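6. Cuando la pinza no suelta: recuperación después de un cierre bloqueado

Este apartado lo he reescrito entero después del susto de diciembre, así que si tienes impresa la versión vieja, tírala. La vieja decía «reiniciar y repetir», y eso es lo que hice yo: reinicié, la pinza izquierda volvió a su posición inicial con un separador de cartón todavía enganchado y se llevó media caja por delante. Menos mal que Vega Pacheco estaba al lado de la seta y la pulsó antes que yo (¡gracias, Vega!).

El fallo se reconoce enseguida. El programa Ginham manda abrir, la pantalla dice «abierta» y los dedos siguen cerrados, o se abren a medias y el brazo empieza a subir igualmente. En nuestro registro sale como código 33. A veces no sale nada, que es peor.

ATENCIÓN: no metas la mano entre los dedos mientras haya tensión en el brazo, aunque lleve un buen rato quieto. Ginham reintenta la apertura a los 18 segundos y lo hace sin avisar.

Pasos

1. Pulsa la parada de emergencia. La del puesto, no la del mando: la del mando solo pausa la secuencia y el reintento sigue contando.

2. Di en voz alta «brazo parado» y espera a que te contesten. Ya sé que da un poco de vergüenza cuando estás con una sola persona, pero hazlo.

3. Corta la alimentación de la pinza en el armario y espera 60 segundos.

4. Sujeta la pieza por debajo con una mano. Con la otra, gira el tornillo de liberación manual hasta que los dedos cedan. Si notas que va duro, para y avisa a Jelle Kramer — ya hemos roto uno por insistir.

5. Saca la pieza y apártala del recorrido de los dos brazos, no solo del que ha fallado.

6. Mira las yemas y las articulaciones de los dedos con una linterna. Las hebras de cartón se meten entre las placas y ahí se quedan. Pincel seco, nada de aire comprimido (el aire las empuja más adentro, lo comprobé yo solito).

7. Devuelve la tensión, deja los brazos en modo manual y abre y cierra cada pinza en vacío, primero despacio.

8. Si las dos responden bien, coloca otra vez la caja y lanza la secuencia al mínimo de velocidad.

Nota: el contador de ciclos no se pone a cero con la parada. Si pasa de 1,000, aprovecha y haz la limpieza completa del apartado 8, que ya tienes todo desmontado a medias.

Nota para quien trabaje con fuentes de alimentación de ordenador: los cables son un enredo en todos los sentidos. Antes del paso 7 recoge el mazo y comprueba que ningún conector cuelgue hacia la pinza. Un dedo que se cierra sobre un bucle de cable da exactamente el mismo síntoma que el bloqueo, y me pasé una tarde entera buscando una avería que no existía.

Y otra cosa: cuidado con las cajas de compartimentos. Los bordes rotos sueltan virutas, y las virutas son la mitad de nuestros bloqueos. Yo ahora las retiro antes de empezar el turno.

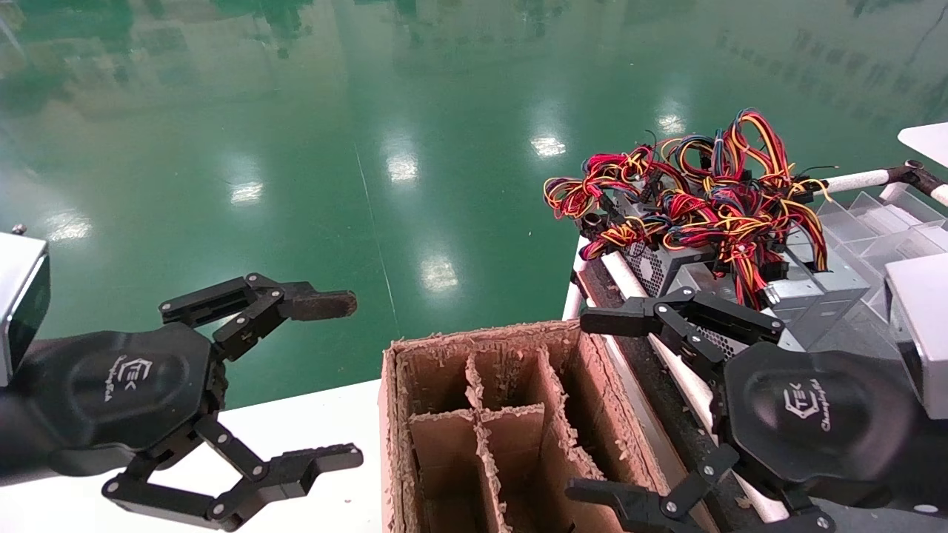
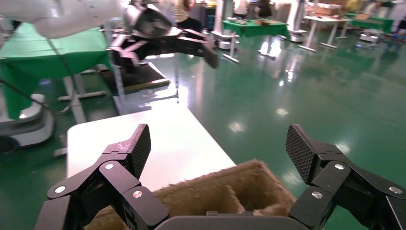 Taller de Manipulación y Seguridad — Grupo Fonddale

Comentarios

Menaka Howlader: En el paso 4, ¿hacia qué lado se gira el tornillo? En mi puesto la flecha está borrada.

Jelle Kramer: A la izquierda, Menaka. Te pego una etiqueta nueva mañana.

Sunil Paul: Lo del reintento no lo sabía y llevo meses con Ginham. ¿Se puede desactivar?

Thilini Akanda: Sunil, en ajustes avanzados, pero te pide la clave de taller. Pásate y lo miramos.

Relacionado

5. Puesta en marcha de los dos brazos
7. Lectura del registro de fallos en Ginham
8. Limpieza completa de pinzas
Cambio de yemas: procedimiento Jayawardena
Parte de incidencias del puesto Staltenham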